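Looking After a Wooden Worktop
Household Tips, 17 May 2019

We moved to Dovstead with two small children, a great many boxes and a kitchen that had bare wood all the way along one side, and I'm ashamed to say I knew nothing whatever about looking after it. My mother had Formica, you see, and you could have parked a car on that. So most of what follows I learned by getting it wrong first!

The everyday wipe is the bit people fuss over most and it's really very simple. A soft cloth, warm water, a small drop of washing-up liquid, and go with the grain. Then dry it straight away with a clean tea towel. I keep one on a hook just for this, an old striped one from the market at Kasorville, and woe betide anyone who uses it on the dog.

Water is the great enemy. Wet mugs, dripping flowerpots, the sponge left sulking beside the tap – they all leave a ring sooner or later. Tip your washed cups upside down on a rack, let them drain properly, and only stack them once they're dry inside, or you'll find them stuck fast together with a little puddle in the bottom of each.
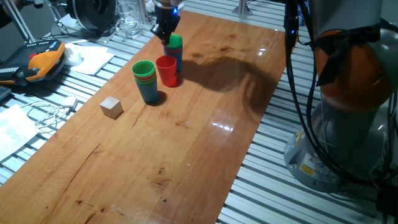 How often should a wooden worktop be oiled?

Once a month for the first 5 months, and after that whenever a few drops of water stop sitting up in beads and begin to soak in. For most kitchens this means every spring and again in October, before the heating goes on. Round the sink you may need to do it more often.

Put the oil on thinly. I can't say this strongly enough, as my first go was so thick it stayed tacky for a week and collected every crumb in the house. Pour a little on a lint-free cloth, rub it in along the grain, leave it for as long as the tin tells you and then wipe off everything that's left. Open a window while you work. Lay the oily cloth out flat outdoors to dry before it goes in the bin, and never scrunch it up, as oily rags can heat up and catch fire all by themselves.

For a pale ring, try a dab of the same oil first and leave it overnight. If it's still there, a very gentle rub with fine sandpaper, always along the grain, and then fresh oil over the patch. Dark marks go deeper and take more patience (I have one by the kettle that I've simply grown fond of). If your top is varnished, keep the oil well away from it, for it will only sit there and smear.

Next time I'll get on to chopping boards, and what to do about the smell of onions.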